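**Rapport d'avancement — programme de marche quotidienne, résidence Odik**
Période couverte : de mars à juin
Rédaction : Denise Inskip, coordination
Destinataire : Fonds Melnychuk, à l'attention de Valentina Carrasco

## 1. Où en est le programme

Les groupes de marche fonctionnent depuis le mois de mars dans les deux bâtiments de la résidence. À fin juin, 60 résidents sont inscrits, répartis en 8 groupes selon l'allure et la distance souhaitées. Le plus jeune participant est entré à la résidence au printemps ; la doyenne a 77 ans et marche avec le groupe du matin.

Le parcours de base fait 700 mètres. Il part du hall, longe le potager, passe derrière la chaufferie et revient par l'allée des tilleuls. Les groupes les plus rapides le font plusieurs fois ou poursuivent jusqu'à l'arrêt de bus de Firdale. Les bancs prévus dans la demande initiale sont posés, sauf celui du virage près du local à vélos, pour lequel la dalle doit être refaite.

Le départ de 9 h 30 est de loin le plus demandé. Celui de la fin d'après-midi a été maintenu malgré une fréquentation faible en avril, et il s'est rempli dès que les soirées ont rallongé. Nous souhaitons le conserver jusqu'à l'automne puis revoir l'horaire.

## 2. Encadrement

Rosario Fontana, kinésithérapeute, assure les bilans d'entrée et l'ajustement des groupes. Le bilan comprend un test d'équilibre, un relevé de la vitesse de marche sur une courte distance et un entretien sur les chutes de l'année écoulée. Il était prévu de le renouveler au bout de trois mois. Le calendrier a pris du retard : les résidents du bâtiment nord l'ont tous repassé, ceux du bâtiment sud seulement pour moitié environ.

Pylyp Karpenko accompagne les sorties en semaine. Son contrat à temps partiel couvre les départs du matin ; ceux de l'après-midi sont pris en charge par l'équipe d'animation, ce qui pose problème quand un atelier tombe à la même heure. Le jeudi, deux sorties ont dû être annulées pour cette raison.

Une chute sans gravité a été signalée en avril, sur les gravillons à la sortie du potager. La fiche d'incident est jointe au dossier. Le revêtement a été balayé puis stabilisé par le prestataire d'entretien des espaces verts, Jurken, sans frais supplémentaires pour le programme.

## 3. Chaussage

Les bilans d'entrée ont montré que beaucoup de résidents marchaient en chaussons ou avec des chaussures trop larges. Une séance de conseil a donc été ajoutée en mai, avec essayage de modèles à semelle épaisse et vérification du maintien au talon. Elle n'était pas inscrite au budget ; son coût a été imputé à la ligne « petit matériel », qui reste excédentaire.

Les achats restent à la charge des résidents. Pour ceux qui ne peuvent pas avancer la somme, nous avons utilisé le fonds de solidarité de la résidence, avec l'accord de la direction. Les demandes ont été traitées au cas par cas.
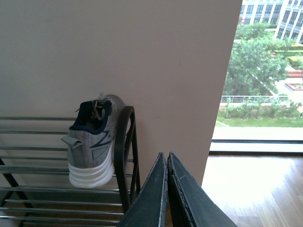
Les résidents qui utilisent un déambulateur peuvent-ils rejoindre les groupes ? Ils marchent pour l'instant dans un groupe séparé, sur la partie goudronnée du parcours, et pourront faire le tour complet une fois le passage du potager élargi.

Ces travaux d'élargissement sont le principal point en suspens. Le devis a été demandé en avril et reçu en juin. Il dépasse l'enveloppe prévue, parce que la bordure existante doit être déposée entièrement. Maksym Prokopenko, responsable technique, propose de traiter d'abord la portion la plus étroite et de reporter le reste à l'exercice suivant. Nous sommes favorables à cette solution et demandons l'accord du Fonds avant de signer.

## 4. Budget

Les dépenses de personnel sont conformes aux prévisions. La signalétique a coûté moins cher que prévu : les panneaux de distance ont été fabriqués à l'atelier bois de la résidence et seules la visserie et la peinture ont été achetées. La location du local de bilan est en légère hausse depuis mai.

Deux écarts sont à signaler :

- la séance de conseil sur le chaussage, non prévue, absorbée par la ligne « petit matériel » ;
- les travaux du potager, dont le montant ne pourra pas être couvert en une seule fois.

Le tableau détaillé et les factures sont transmis séparément par le service comptable.

## 5. Prochaine période

D'ici au prochain rapport, nous prévoyons de :

- terminer les bilans à trois mois du bâtiment sud ;
- poser le dernier banc ;
- lancer la première tranche du passage du potager, sous réserve de votre accord ;
- décaler les ateliers de l'après-midi pour ne plus annuler de sorties le jeudi.

En cas de forte chaleur, le départ du matin sera avancé à 8 h 30 et celui de l'après-midi remplacé par une marche dans les couloirs du rez-de-chaussée. La consigne a été affichée dans les deux halls et remise aux familles.

Une question reste ouverte pour l'hiver : l'éclairage de l'allée des tilleuls est insuffisant après 17 h. Maksym Prokopenko doit rencontrer l'électricien et nous transmettre une estimation, que nous joindrons au rapport suivant.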